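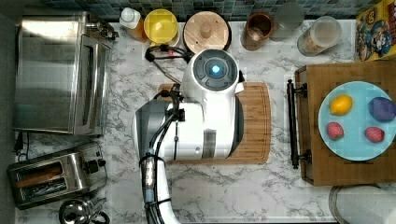
Cirilo Ponce was walking his lower field in February when he stopped, crouched down, and pulled up a clover plant by the roots so he could show me the little pink bumps along them. Those bumps are where the nitrogen gets made, and he has been hoping to see more of them ever since he took over the family place outside Tulier.

For two winters now he has split the field down the middle (clover on the creek side, plain rye on the other) and sent soil off to Mared Prosser, an agronomist over in Plattner who likes a phone call a good deal more than an email. Her last batch came to 191 samples, each one bagged and labeled by hand at his kitchen table.

"I told him to dig when it was dry," she says, laughing. "He dug when he had time!"

The corn goes in soon, and he plans to hold back fertilizer on the clover half and see how the leaves color up by midsummer.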